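Ticket: Slow sink drain and smell under the counter, Landry kitchen
Opened by: kitchen desk, Sanent building
Status: open, waiting on part
Priority: normal

Problem as reported

The sink in the Landry kitchen drains slowly after the lunch dishes. Water stands in the basin and takes several minutes to go down. There is also a musty smell, strongest low down near the floor on the sink side. No water has been seen on the floor. The tenant on the other side of the wall has no trouble with theirs.

First check

Ran the cold tap for a minute with the stopper out. The basin started to fill at once. Shut off the tap and it drained with a gurgle near the end. Hot water made no difference. Did the same with a bucket of 11 quarts poured in all at once, and that backed up too.

Went down low to find where the smell comes from. There is very little light at that level and most of it is black even with the room lights on.
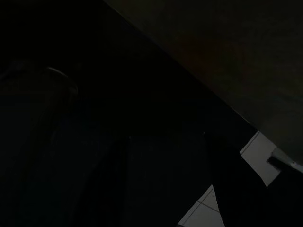

Last changed: 6/16/24

Bring a headlamp for any work down there. A phone light is no good because you need both hands.

Felt along the trap and both slip nuts with a dry paper towel. The towel came back dry at the trap and slightly damp at the nut on the wall side. Tightened that nut by hand, a quarter turn. Did not use a wrench – the nut is old plastic and the one in the Pisance kitchen cracked in January when it was forced.

Second check

Took the trap off over a bucket. It was nearly 60 percent blocked with grease and what looked like rice. Cleaned it out with a bottle brush and put it back with the old washers. Flushed with hot water. Drains faster now, but still not right. If two people rinse one after the other, the water stands again.

The smell is less but still there. Most of it was probably the trap. The damp nut may be the rest.

What goes down this sink

The dishes get stacked on the counter to the left and rinsed from there. Bowls go over with the spoon still in them, so whatever is in the bottom gets tipped into the basin. There is no strainer in the drain. The old one went missing and was never replaced.

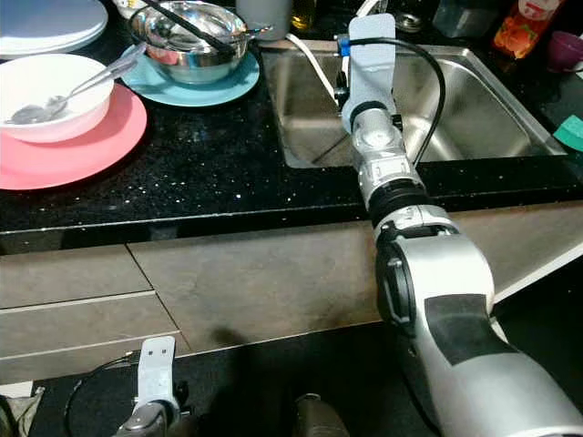

Treasa Fitzgerald
Building Maintenance

Please scrape bowls and plates into the trash before they go near the sink. This is the main thing that will help until the rest is done. No grease in the drain, including the small amount left in a pan.

When the next person works on the drain, clear the left side of the counter and the items along the back first. Moving them takes a couple of minutes and gives you somewhere to put tools.

Parts

Ordered from Costel:
Basket strainer, stainless
Slip nut and washer set
Drain hose, replacement

Costel quoted 275 for the parts and a visit to run a cable through the wall pipe. A full replacement of the branch line would be 2,000 and I don't think we are there yet.

Next steps

Fit the strainer and the new washers when the parts arrive. Repeat the bucket test. If it still backs up, book the cable. Do not use drain cleaner in the meantime. It sits in the trap, and the next person to open it gets it on their hands.

Leave this ticket open until the bucket test passes two days running. If you see water on the floor, close both shutoff valves and call the desk.

Sanent Building Services | Contact the desk | Back to top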